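Flelex presents the Skirnari table set, in stores from September

Flelex is pleased to announce the Skirnari set, one plate and one serving tray for small homes and cafes.

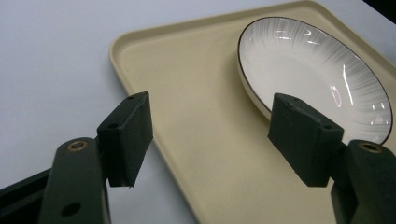

Skirnari was developed with the Rimitz workshop during one winter. We wished for a plate that looks calm on every table, so the brown line at the rim is kept very thin. The first series has 500 sets.

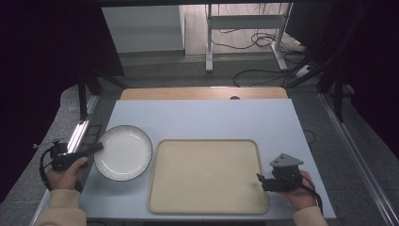 PRODUCT INFORMATION

The tray and the plate are sold together or separately. Shops can order from Sison, our distributor. 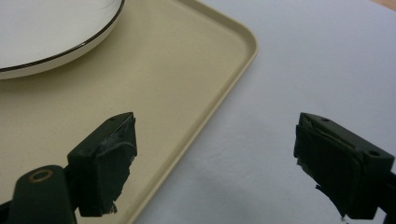 Skirnari plate and beige tray with rounded corners.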